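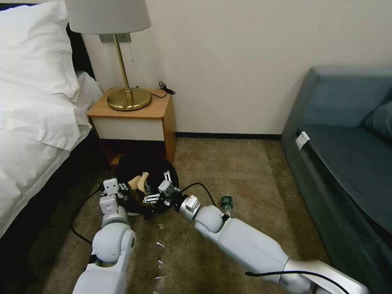
Beltthorpe Model Show: a report from the halls

I go to Beltthorpe every February and every February I say I'm only there to look. This year I came home with five kits, two bags of resin wheels and a decal sheet for an airplane I don't own.

Getting in

Doors open at nine for the public, which at Beltthorpe means the line starts at seven and the good boxes in the swap hall have new owners by ten past nine. Parking was eight dollars, up from five. The coffee was the same as last year, possibly the same pot.

The traders

Two halls again, 124 tables in the big one and however many they could wedge into the gym. Orkex had the corner stand by the stage and a wall of 1/72 resin: exhausts, seats, wheels, and a very nice set of weighted tires with the tread cast all the way around. I asked if the pour blocks had gotten any smaller since last year. The gentleman held one up, looked at it, and said "no." Bring a razor saw.

Aksoy had their new cowling set out as test shots. The panel lines are finer than on the old one and the cooling flaps come separately, open or closed. One of the closed sets was a hair too wide for the fuselage they had taped it to, and they knew it, and the release has been moved to June. Good for them. I have paid full price for worse.

Guvdale brought only decals this time. The stencil sheet for the twin-engine types has 618 separate markings on it, and I stood there working out how many evenings that was, then bought it anyway. That's the one with no airplane to go under it.

The competition

Entries were up and the tables were too low, as usual, so you saw a lot of wing tops and a lot of men my age bent double trying to see a wheel well. The single-engine prop class was the strongest. My favorite was a trainer in faded yellow with the oil stains in the right places and hardly any of them. It took third. First went to a bare metal job that was very shiny.

My own entry, a small floatplane, was marked down for a crooked strut. I had spent most of a month on the other strut.

The swap hall

Prices were silly until two in the afternoon and then fell off a cliff. A kit marked at 100 dollars in the morning went for 60 while I was deciding, to a man who wasn't. Check inside the box before you pay. Mine had two left wings, and the seller was already loading his van.

Next year's show is back in the same halls. Take cash, and eat before you get there.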